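Acta de la reunión del taller compartido, grupo de pinzas manuales

Asisten: Anjana Mridha, Flor Sánchez y otros 3 socios. Empieza a las 19:10.

1. Acta anterior. Se aprueba con una corrección: el pedido de tornillería a Fiton fue de 400 piezas.

2. Estado del montaje. Anjana informa de que las dos pinzas ya llevan su placa triangular y que falta fijar mejor los cables. Flor pide que no se cambien los dedos hasta acabar las pruebas con vasos y envases. 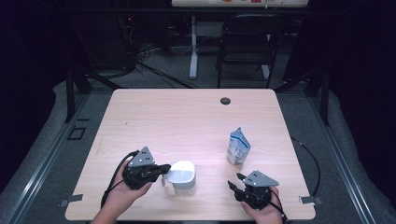
Villanueva, marzo

Las dos pinzas se manejan a mano sobre la mesa clara, con el vaso blanco y el cartón arrugado como piezas de prueba. Cada una sale con su cable negro, el izquierdo por encima del tablero. Flor propone llevarlo por detrás. Se acepta.

3. Registro. Van 309 tomas guardadas y 21 descartadas por fallos de sincronización. Se acuerda repetir las descartadas antes de pasar a la fase Trellow.

4. Gastos. Se aprueba comprar cable de repuesto, casi 21 euros. Lo adelanta Anjana.

5. Ruegos y preguntas. Un socio pregunta si se puede usar la mesa por las mañanas. Sí, avisando en la lista de Istness. Queda pendiente el etiquetado de los conectores.

Se levanta la sesión a las 20:25.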